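Ticket: Forward camera drops out and image smears on one side, Laria controller
Opened by: Zeeshan Siddiqui
Assigned to: Anjani Chong
Site: Grultonholm
Status: Closed, one follow-up open
Opened: January 15, 2020

Original report (Zeeshan)

We are trying out two controllers for the lane-following rig, the Laria and the Yuen. Both take the same forward camera and the same cable loom, and both run the same build of our logger. On the Yuen the recording is complete. On the Laria we get gaps where the picture stops arriving, then it picks up again with no error on the console. The logger writes the gap as missing frame numbers, so it is easy to find afterwards.

Separately, the left side of the picture looks soft on the Laria recordings. I can't tell if this is the same fault. Junaid thinks the lens is loose. I have put both in one ticket for now, please split it if you want to.

Steps to reproduce:
Fit the Laria, power on, wait for the green light.
Start the logger with the default profile.
Drive the straight road out of Grultonholm at normal test speed.
Stop the logger and run the frame check.

Result: 7 gaps in the first run, 6 in the second.
Expected: none.

Reply (Anjani)

Thanks. Please send the frame check output for both runs and one still from the second. Also tell me which port the camera is on. The Laria has two camera ports and they do not share a bus.

Reply (Zeeshan)

Output attached to the ticket. Camera is on port B because the loom is too short to reach A with the lid on. Still from the second run:
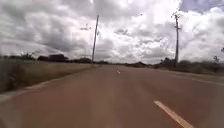
The lane finder takes its centre line from whichever white dashes it can see and ignores the rest of the picture, so I checked those first. The far dash is still readable as a white mark in the middle of the road, and the finder should be able to use it. The grass on the left is streaked and so is the cloud on that side, while the road ahead is a good deal sharper. The edge line on the right is very faint against the asphalt, so I would not trust the finder to hold on to it. Exposure was set to auto on this run. I did not write down what it settled at.

Reply (Anjani)

I have split this into part 1 (gaps) and part 2 (softness) but kept one ticket number.

Part 1. The gaps in your output all start when the logger flushes to disk. Port B on the Laria shares its bus with the storage card. Port A does not. Please move the camera to A, even if it means running with the lid off, and repeat.

Part 2. Check the lens ring first as it takes a minute. If it is tight, fix the exposure by hand at the shortest setting the light allows and send another recording. Please don't change both things in one run.

Reply (Junaid Ghauri)

Lens ring checked on the bench. It was tight. I took it off and refitted it anyway, then shot the focus chart. All four corners of the chart are sharp, left side included. I withdraw my loose lens theory.

Reply (Zeeshan)

Camera moved to port A, lid off, auto exposure left as it was. Frame check is clean over 3000 frames. Moved back to B to be sure and the gaps came back. Moved to A again, clean again.

Then set manual exposure and did another run on A. The grass on the left is much better. There is still a little streaking in the part nearest the car, and the sky is darker than I would like. The finder held the dashes from end to end.

Reply (Humaira Butt)

Can I ask why the Yuen recordings looked fine if it is the same camera? I have to write up the comparison and I don't want to mark the Laria down for something that is our own setting.

Reply (Anjani)

Fair question. I compared the two profiles. The Yuen profile had a limit on auto exposure, left over from the tests at Nodinton in June. The Laria profile was made fresh and had no limit. The softness is therefore down to our profile and should not count against either controller. The shared bus on port B is a real difference and should go in the write-up. The Yuen has a single camera port on its own bus.

Please discard the earlier Laria runs for the comparison and use only those made on port A with matching profiles.

Resolution

Part 1: camera must be on port A when the Laria is used. Port B is now blocked off with tape and marked in the wiring sheet.
Part 2: exposure limit copied from the Yuen profile into the Laria profile. Both profiles are now kept in the same folder and loaded by name.

Follow-up

Shamim Sethi to make a longer camera loom so the lid can go back on. Allow 10 cm over the present length and keep the screen bonded at the controller end only, as on the old one. No runs in rain until this is fitted.

Humaira has the matched recordings and will add the ticket number to the comparison sheet.

Closed by Anjani. Reopen if gaps appear on port A.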